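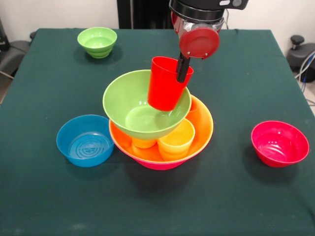 Bonska unstacking package, red cup held from the inside of the rim

surdu_fan
Has anyone here paid for the Bonska dish sorting package from Clasa? The quote I got is 400 a month with a 7 month minimum, and that's on top of the arm. Their page says it handles "any household stack." I have doubts.

Cayetano Moya
We're trialing it now, so both pictures in this thread are mine. Colored plastic on a dark green cloth is the easy end of the job. Ask them for clear glasses or a steel bowl and see how fast the sales guy changes the subject.

plurkus77
Bit harsh. Gripping inside the rim is a sensible way to get at a cup when there's other stuff packed around it.

Cayetano Moya
Sensible, sure. Worth 400 a month? Look at how tight it gets with several cups in one bowl. The finger has to go down between them. 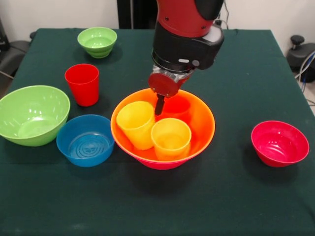
ottoline_b
What does the contract say about failed picks? We tried the Surdu kit in June and they only counted a miss if the arm stopped and threw an error. Dropping a cup was a "completed cycle."

surdu_fan
Page 2 of mine says the same thing, nearly word for word. Great.

plurkus77
You can ask for the raw logs though. I did.

Cayetano Moya
And did you get them?

plurkus77
Still waiting.

surdu_fan
OK, I'm not signing until they run it on my own dishes.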